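Can a robot do my laundry yet? Term report, Perrine Pichon

I picked laundry for my project (I hate doing it!), and it's a lot harder than vacuuming. Cloth never holds the same shape twice.
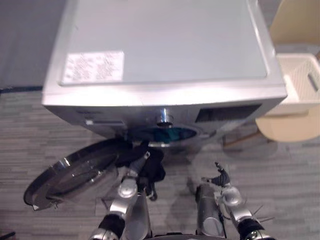

My big question was whether a machine can handle soft stuff next to a hard metal door without a person stepping in. I read up on it for 3 weeks and my notes got pretty messy.
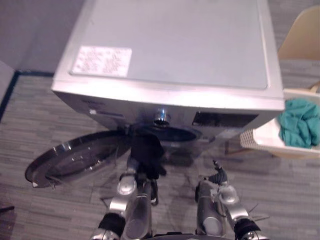

Fig. 2. Left gripper at the drum opening, teal cloth in the basket.

Reaching low into a drum is awkward even for me, so I'd call that the hard part.
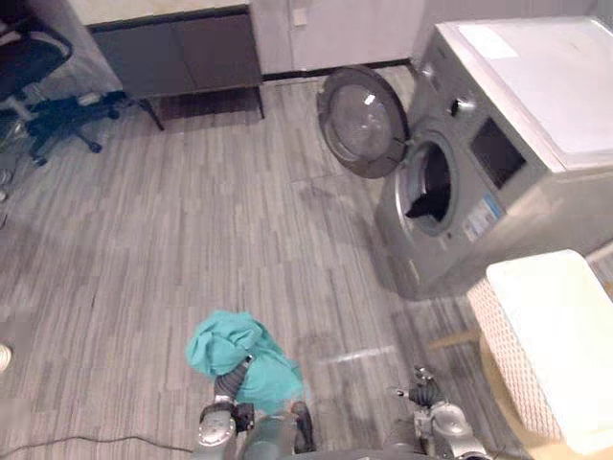 So, would I buy one? Not by January, but I'd love to test folding next.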